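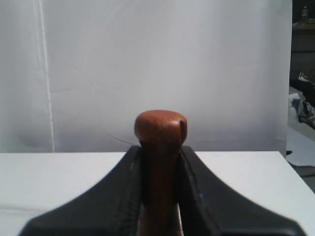
Wrist view, pestle held at the neck end, knob just above the fingertips.

To: tovier-users
Subject: Re: grasp pose drifts along the long axis on pestle-shaped objects
Date: Sunday, October 29, 2023

On the tovier-users list, the Himstead bench wrote:

> We run Tovier 2 with the Zemen segmenter on the wrist stream. On boxes
> and cans the grasp pose is fine. On anything long with a knob at one
> end, the pose slides along the long axis from one call to the next. The
> object has not moved. We logged 80 calls on a static pestle and the
> center estimate never settled. Raising the smoothing window hides it
> but makes the planner slow to react.
>
> Two questions. Is this the segmenter or the pose fit? And is there a
> supported way to lock the long axis once we have a good estimate?

We see the same thing on our bench and I spent most of last week on it. Short answer to the first question: it is the pose fit. The Zemen masks are stable. I dumped 544 of them from one session and compared them against each other, and the outlines agree except for a little noise where the object's shadow starts.

The fit is where it goes wrong. By default Tovier fits a box to the masked points and takes the box center as the grasp center. A pestle has a thin neck and a wide grinding end. Depth on the neck is poor, so some calls drop those points and some keep them. When they drop out, the box gets shorter at the knob end and the center moves toward the wide end. When they come back, it moves back. The smoothing filter sits after the fit, so all it can do is average two wrong answers.

What I changed:

Set fit_model to "revolved" for this class. It fits an axis and a radius profile, and it does not care much if a stretch of the profile is missing.

Set grasp_anchor to "end_narrow". The grasp is then measured from the tip of the knob and the box center is not used at all.

Turn smoothing down to 2 frames. With the revolved fit you do not need more.

For the second question, there is an axis lock, but it is not in the manual. Call hold_axis() on the tracked object after the first accepted fit. It keeps the direction and still lets the position update. Release it when the gripper closes. If you forget, the in-hand pose will stay at the old angle and your place step will be off. I lost an afternoon to that one.

The overhead camera is what I use for the first fit. Our test layout is a pestle lying at a diagonal on a shallow tray, with the mortar off to one side.

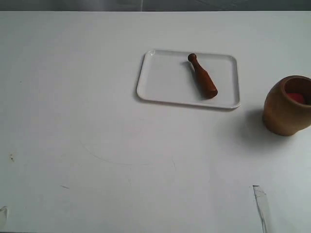 Layout from overhead. White tray on white table, mortar at right with the red object inside.

Two notes on this layout. The tray is close to the same color as the table, and Zemen will sometimes merge the two into one region. That is harmless for picking, but if you use the tray as the support surface in the planner, give it a fixed height in the config and do not rely on the estimate. The rim is shallow but the planner needs to know about it, or it will bring a fingertip down on the edge.

The mortar is in the image partly as a collision object. It runs past the edge of the overhead view, so the fit on it is incomplete and the revolved model guesses the hidden side. I pad the collision shape on that side by hand. The Miah planner accepts a per-object padding value. The global padding setting also works but then it starts refusing good grasps on the pestle.

Once the pestle is in the fingers I switch to the wrist camera and refit on the knob only. The fingers cover a good part of the shaft in that view, so mask them out first. The knob stands clear of the fingertips, and that is enough for the offset along the fingers. It tells you nothing useful about rotation around the long axis, so leave that free.

The patch for the axis release is in the tracker as 2345. It makes the release automatic on gripper close. It needs someone to try it on a different gripper before it goes in. If the Himstead bench can run it against the same static pestle test and post the log, that would help. Please include the depth settings, as I think the neck dropout depends on them and I only have one camera model to compare with.

I have not tried any of this with spoons or brushes.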